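Small parts repacking is getting an arm, what happens to the people on the bench?
Workplace help > Warehouse and packing > Automation
Posted 2026-04-05 by Oei

I work second shift at a contract packer that handles pet supplies and dry goods. We have 28 people on the repack benches. The work is opening damaged or mislabeled bags, checking what's in them, and either moving the contents to new packaging or writing them off. In December management told us an arm was coming to take over part of this, and it has been running on one bench for a few weeks now.

I was told my job would be "tending" it. So far that means I put bags where it can reach, clear away what it drops, and press the reset. My supervisor couldn't say whether this is a new job title or the same one. My rate target is still on the board as if I were packing by hand, 300 bags a shift, and the arm doesn't come close to that, so my numbers look bad every day.

What I'd like to know from people who have been through this:

Does the tending job last, or does it go away once the thing works? Should I be asking for different pay? And how do you get them to take the old target off you? I don't want to be the person who complains about the robot. I don't mind it. It's quieter than the bench and my wrists feel better than they have in a long time.

2 answers

Nelly Paucar
Packing lead, former bench worker

We went through this at a plant that ran Zondalum cells. I was on the bench for the first one and was lead by the time they put in the last, so I've seen it from both ends.

On the target, go to whoever sets the rates and skip your shift supervisor, who probably can't change it. Keep a plain log for a week. Write down the time the arm stopped, what it was handling, and how long until it ran again. Don't write opinions in it. When I did this, it showed that most of my shift went to stops the arm had with soft packaging, and they took me off the bench rate the following Monday. Before that they had honestly thought I was slow.

Soft bags are what keeps a person on that station. Boxes and tubs come up the same way every time. A bag slumps, and once it has been opened the top folds over wherever it wants. The people who installed ours expected bags to be sorted out early on and they were still working on them when I left. 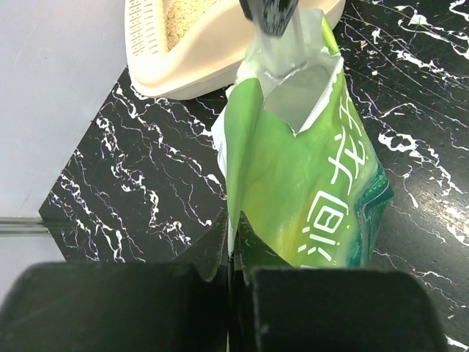 Who is responsible when the arm spills a bag or ruins the contents?

The company is, and you should get that in writing before it comes up. Ask for spills and damaged stock from the cell to be booked under the machine's own code. At our place they were booked to the person tending for the first couple of months, and two people got written warnings that later had to be pulled. If there's no separate code, put the station name on the write-off slip and keep a copy.

About whether the job lasts. Ours did, but it changed. At the start there was one tender for each arm. After the stops came down it was one tender for two arms, and the others moved to receiving or to quality. No one was let go over it, though some left because they didn't like receiving, where you're on your feet at the dock doors and it's cold. If you have a preference, say so early. The people who said nothing were put where there was a gap.

For pay, ask for the job description first. If it lists clearing faults, changing finger pads or teaching positions, that was a higher grade with us. If it only says loading and cleaning, you'll have a hard time getting more for it. We got 5 percent for the fault clearing, after asking twice.

Also ask for the training while the installer is still on site. After they go, you get a binder.

Ulises Chávez

Agree on the log. I'd add that you should find out who is allowed to go inside the guarding and who isn't. At Cotitz we had tenders reaching in to straighten a bag because it was faster than the full stop, and the rate on the board was pushing them to do it. Safety put an end to that but it took a near miss. Use the full stop every time even if it hurts your count.

I don't know about pay, every place is different. We got nothing extra.

Comment from Oei

Thank you both. I started the log on Friday. I asked about the job description and there is a draft, it says "cell attendant" and has fault clearing in it but nothing about a grade. I'll ask about the write-off code this week.

Comment from Nelly Paucar

Good. Get the grade settled before you sign for the new title. And keep the log at home, or at least a photo of each page.

Comment from Roson

Same thing here with a different brand of arm. Our site does 400 bags a shift on the hand benches and they gave the arm the same number. They dropped it after a month. Following this.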